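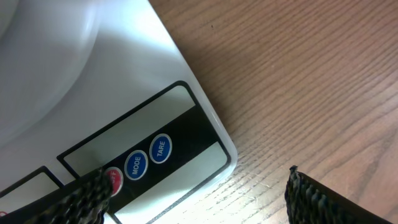

Progress report to the Dula Fund, second installment
Kitchen arm build, Grasgate shared workshop
Period covered: February through June

Dear friends at the Fund,

I promised you a short report this time and I can already feel it getting away from me, so let me put the main thing first. The arm works at the bench, it can be set up by one person, and we are asking for no change to the budget. The part that is behind is the fine control, meaning the pressing of small buttons, and I'll get to that below at more length than you probably want.

When I last wrote, we had a shoulder that sagged and a gripper that dropped things. The shoulder is fixed. Kálmán Balogh rebuilt the bracket over two long evenings and moved the motor closer to the post, and the sag that used to creep in after lunch has gone away completely (we had been blaming the software for it, with some bitterness). The gripper got new pads. The fingers are black, and the pads have a knobby, honeycomb sort of texture that I picked out of a drawer of samples because I liked the feel of it under my thumb. That turned out to be as good a method as any of the careful ones we tried first.

You will remember that the aim is an arm that helps a person who bakes with one good hand. Weighing flour is the job we chose, partly on the advice of the folks we visited in the winter, who all said the same thing: the lifting they can manage, but holding a bowl steady while fussing with a scale is what makes them give up and buy the cake. So since March almost all our work has been around an ordinary white kitchen scale, on an ordinary wooden tabletop. It has a big round platform and three buttons in a row on the front: a red one for off, then MODE and TARE in blue. I know those buttons better than I know my own phone.

Buttons are hard for us. TARE and MODE sit right next to each other, and a press that lands a little to the left changes the units, which is a nasty surprise halfway through a recipe. We have been keeping a log in the Korkine notebook (the green one, for those of you who visited). Of the last batch of presses on TARE, 83 percent did what they were meant to. Most of the rest were near misses that pushed the scale along the table without pressing anything. I had hoped to be over 90 by now and I would like to say so plainly, because you have been very patient with us.

We have 2 ideas for closing that gap. The simple one is to come down on the button more slowly and from straighter above, with the fingers closed, so that they act as one blunt tip. The other is to let the small camera at the wrist find the panel afresh before every press, in place of trusting where the scale was a minute ago. Aoun, our name for the control program, can already do this when the light is kind. In the late afternoon the white plastic gets very bright and the tabletop throws back a glare of its own, and then it hunts. Kálmán wants a hood over the bench lamp. I want to move the bench. We will try the hood first, as it's cheaper and I've been outvoted.

On money: the motors came in under the estimate, the power supply came in over, and the two very nearly cancel out. We have not touched the reserve. The bench rent at Grasgate is paid through the fall. I've attached the receipts in one bundle, and I'm sorry that the one for the bearings is mostly coffee.

On people: about seven of us come regularly now, which is more than I expected when the evenings got nice. Two of the newer folks had never soldered before and have just made the spare cable for the wrist, and it is a better cable than the one I made.

Still to do before the next report:

The lamp hood, and a fresh run of TARE presses with it on.
Bowl handling, empty first and then with flour.
A stop switch big enough to hit with an elbow.
A written setup guide, which I keep starting and which keeps turning into a letter like this one.

If any of you would like to come and see it, late afternoon is when we are nearly always in, glare and all. Please bring your own mug, we are down to a couple that don't leak.

With thanks and very warm wishes from everyone at the bench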